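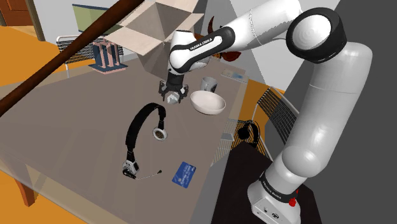
*Rendered view, white arm reaching over the table.*

**20 June 2019**

Opened the small kiln first thing. Pyrometer was reading low enough to unload with gloves. Cone 6 pack at the bottom: guide cone flat, firing cone bent over with the tip just touching, guard cone barely leaning. Top pack was a bit softer than that. The top of this kiln has run hot since the April element change and I still haven't adjusted the offset.

### Tests 31 and 32

Both are the satin white base, both mixed as 500 g dry batches. Only difference is the clay. Test 31 has the kaolin we've always used. Test 32 swaps it for the Wotach kaolin, same weight. Silica is 176 g in both. Frit, feldspar and whiting unchanged from the recipe card taped inside the cupboard door.

Sieved twice through 80 mesh. Test 32 took noticeably more water to get to the same thickness on the dipping stick, and it gelled overnight. Stirring brought it back. Test 31 behaved the way it always does.

Tiles are the Bevan stoneware, bisqued last week, dipped for a count of three, then a second dip on the top half only.

**31, single dip:** smooth, satin, slightly warm white. Breaks tan on the ridges. Same as the reference tile.

**31, double dip:** whiter, covers the ridges completely. One pinhole near the hanging hole, which I think was a bit of dust.

**32, single dip:** cooler white, a little glossier. Ridges break less. I like this one.

**32, double dip:** crawled. Bare clay showing along the overlap line on the front, and a rolled edge you can feel with a fingernail. The raw glaze had hairline cracks when it dried and I fired it anyway.

The crawling fits with the extra water and the shrinkage on drying. The Wotach kaolin is finer than the old one and I think it's pulling too hard when it goes on thick. Options:

- Calcine part of the kaolin and leave the rest raw. Need to correct the weight for what burns off.
- Keep the recipe and go thinner. Fine for me at the bucket, no good if anyone else is dipping.
- Add gum. Don't want to, it goes off in warm weather.

Going with the first. There's a bisque bowl with a chipped rim that will do for calcining. Put it in the next bisque firing, bottom shelf, not packed too deep.

### Drullthorpe mugs

Trefor Phillips came by before lunch to look at handle samples for the Drullthorpe order. He prefers the pulled handle over the extruded one. So do I, but it's slower and I quoted on the extruded. Told him I'd work out the difference and write to him.

He also wants the foot left unglazed with the stamp visible. Current stamp is too shallow, fills in when the foot gets sponged. Cut a deeper one in plaster this afternoon, needs a couple of days in the drying cupboard before I try it.

Fit of glaze to body still not settled for this order. Did the freezer and boiling water test on two mugs in the 31 glaze. No crazing on either straight after, none after inking. Will look again in a week — the last lot looked fine on day one too.

### Jitero mixer

Bearing is making the noise again. Greased it, quieter, not silent. The shaft has some side play you can feel with the power off. Please don't use it for casting slip until I've had the housing apart. Glaze buckets are OK if you keep the speed down. Unplug it before you reach in to scrape the blade. I found it plugged in with a rag around the shaft on Tuesday.

### Odds and ends

- Low on whiting. Enough for one more full bucket, not two. Order with the next frit.
- The digital scale drifts if it's near the window when the sun is on it. Moved it to the back shelf and checked it against the brass weights. Reads true there.
- Kiln wash on the middle shelf is flaking at one corner. Scraped and recoated. Don't load it till it's dry right through.
- Two bags of reclaim by the sink are mixed bodies. Labeled them. Test use only, nothing for sale.
- Top element offset: drop it a few degrees and put cone packs on all the shelves next time, not only top and bottom.

### Next firing

Bisque first, with the kaolin for calcining. Then glaze: repeat of 31 as control, new version of 32 with the calcined portion, single and double dip on both. Also want a tile of 32 over the dark slip. If the raw glaze cracks on drying, wash it off and redo it, don't fire it.

Tiles from today are on the board above the sink, backs marked in iron oxide.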